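Subject: Re: [vudstead-allotments] Water butts and the standpipe at the Dristley end
From: Yareli Olvera
To: vudstead-allotments list

Hello all,

Answering Eliseo's message, which is quoted further down.
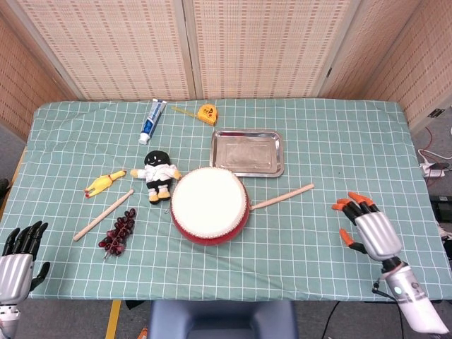 I read the meter at the Dristley end again this morning and it stands at 1,432. The August bill should be on the noticeboard by the shed once I have a copy. The water company charges us on the reading, so a tap left dripping overnight does show up.

Eliseo Ochoa wrote:
> Can someone tell me where we are with the second standpipe? I am on
> plot 9 and the hose from the near tap only just reaches the path. By
> the time I have carried cans up to the top beds it is dark. I was told
> in spring that a new tap was coming. I would also like to know if we
> are allowed more than one water butt, as I have been offered a couple
> from a house clearance in Haltum and need to say yes or no.
>
> Also the lid has gone from the tank by the hedge again.
>
> Eliseo

On the standpipe: the pipe has been laid as far as plot 7 and capped off there. The last stretch was held up by the roots of the old pear, and the plumber wants to go round them by the path side. That means digging across the end of two plots. Both holders have agreed, as long as it waits until the beans are finished. I don't have a date and would sooner not guess at one.

On butts: the rules say 2 per plot, and they must stand on something firm and have a lid. Slabs are fine. Pallets are not, after the one that gave way. If they come from a house clearance, rinse them out well and check what was kept in them. One we were given had held creosote and was no use for anything.

A butt only fills if there is a roof feeding it, and your shed is a small one. You might do better with a single butt and a proper gutter. I have a spare length of the black half-round, with brackets, if you want it. The downpipe you would have to buy.

On the tank: I have put a board over it with a brick on top. Please put it back after dipping a can. The original lid is plain green and has somebody's plot number scratched off it. If it is propping up a compost heap somewhere, just leave it by the gate and no more will be said.

Hoses are still hand-held only, no sprinklers, and please roll them up clear of the path when you go.

Yareli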